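Search this journal Enter keywords, author or DOI Advanced search

4.2 Cans and the people who keep them

The richest part of the Mivville survey turned out to be the humble lidded can. Across the 16 homes we visited, our helpers logged 2,881 kitchen containers, and 332 of them were cans still in use after their first contents were gone. We had expected a handful! People keep tea in them, buttons, birthday candles, dried beans, spare keys - and they can usually tell you how long a given can has been on its shelf.

Color did much of the work. Residents seldom read a label when reaching for a can. They went by the body and the rim, and a strong contrast between the two made a can easy to name from across the room ("the red one with the yellow top"). Fandau and Michalski reported the same habit in pantry studies, though their homes were larger and their shelves deeper. We were delighted to find it holding up in such small kitchens, where cans often stand two rows deep and only the upper edge of the back row shows.

Logos mattered less than we first thought. In the follow-up round in August, Deok-su Hwang asked residents to sketch a favorite can from memory. Most got the colors right and put a simple oval where the logo should be - a lovely result, and one we return to in Section 5. Figure 2 gives a close view of a can of this kind.
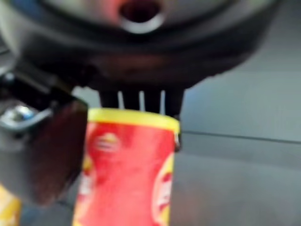

Figure 2. Red can with a yellow rim and a pale, roughly oval logo.

Related articles
Shelf depth and reach in small kitchens
Jars, tins and memory: the Zivberg interviews
What goes in the button box?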